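Sorters and play testers wanted, Drallside workroom
Part-time, paid by the session, starting in February

Talley makes foam letters and numerals for early years groups. We are looking for people to sort, check and play with them at our workroom in Drallside, and to tell us what is wrong with them. We would like people who are hard to please.

I am writing this advert myself, having read too many that promise a fast-moving environment and a passion for learning. You will be sitting at a table with foam letters. Some people like that a good deal more than they expected to and some can't bear it by the second hour. I have no way of telling which you are from a form, so please be straight with yourself before applying.

What the work is

We have 3,072 foam pieces back from nurseries that tried the first run, and they came back mixed. Each one needs picking out, naming, checking for tears and dents, and putting with its own kind. Then there is the play side, where you are given a handful of pieces and a card with a task on it (spell a short word, find the odd one out, match a letter to its partner) and you write down where you hesitated.

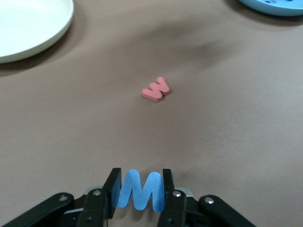
A blue M held in a black gripper and a pink W on the worktable.

M and W cause more trouble than any other pair. The makers of alphabet sets have always behaved as if children will know which way up a letter goes, and I don't believe it for a minute. Lay a W flat on a table, walk round to the other side and you have an M. Our catalogue says the set "teaches letter recognition". I would like some evidence of that before we print it again, and part of your job is to help find out if the claim holds up.

You will also be asked about 6 and 9, about whether the colours help or get in the way, and about the size of the pieces. Please don't tell us everything is lovely. The last round of testers did, on nearly every sheet, and we learned nothing from it apart from how polite people are when there are biscuits.

Who we want

Anyone over eighteen with decent eyesight (glasses are fine) and the patience to do the same small thing many times. You don't need a teaching background. If you have one, good, but leave the theory at the door for the first session and just look at what's in front of you.

You should be able to write a plain sentence. "Picked it up, thought it was an E lying down, turned it, still not sure" is exactly what we are after. Scores out of ten are no use to us.

We can't take people who work for another toy maker, and that includes Prondo.
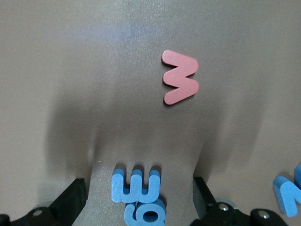

Trevaskis, who tested for us last time, says the upside-down business is overdone and that any child of four will turn a letter round until it suits them, so why pay grown-ups to fret over it? A fair question. My answer is that we don't know what the child has learned by turning it, and neither does Trevaskis. The offer of a place in this round was made anyway, and accepted, with the remark that the chairs had better be different.

The chairs are different.

Hours and pay

Sessions are 2 hours long, mornings only, starting at half past nine. You may do as many or as few as you like up to the limit we agree at the start, but once you have put your name against a session please turn up to it. We pay £200 for a full block of sessions, at the end of the block, by bank transfer. If you drop out partway we pay for what you have done – no argument and no form to fill in.

There is tea. There is no parking worth the name, whatever the map says, and the bus stops at the bottom of the hill.

What happens to your notes

They are typed up without your name and read by the people who decide the shapes. I can't promise that they will act on them. In the first run they were told the numerals were too easily muddled with each other and went ahead regardless. This time I have been told it will be different, and I shall believe that when I see new samples.

How to apply

Write to the Talley workroom, Drallside, or hand a note in at the front desk. No CV. Keep it under 320 words and tell us two things: which mornings you can manage, and something you bought or were given for a child that didn't do what the box said. We read the second part first.

If we think you would suit, we will ask you in for a short trial at the table, which is paid. Replies go out by the end of the month, including to those we turn down.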